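Drallulstead Hospital Names Director of Surgical Training

Dec 27, 2018

Mizanur Roy will take over the surgical training program at Drallulstead Hospital in January, following 11 years on the teaching staff at Fanden. He met with the staff bulletin to discuss his plans for the residents.

Dr. Roy said his first concern is the schedule. Residents currently move to a new service every two months, a pattern he considers too short. "By the time a resident knows the nurses and the patients on a floor, that resident is packing up," he said. "I would like them to stay long enough to be useful and to be corrected."

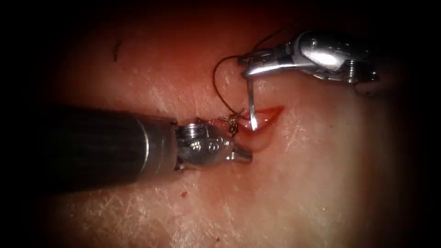

He also intends to change how residents receive feedback. Written reviews now arrive at the end of each rotation. Under the new plan, each resident will meet with a senior surgeon every two weeks, and notes from those meetings will be kept in the training office in the Begum Building.

Asked about working hours, Dr. Roy was direct. "Tired people do not learn well. I did not, and I do not expect it of others."

The Kollel Fund, which pays for residents' travel to meetings, will continue under its present rules. Applications should be sent to the training office, as before.

Dr. Roy will hold an open meeting for residents during his first month. Questions may be submitted in advance.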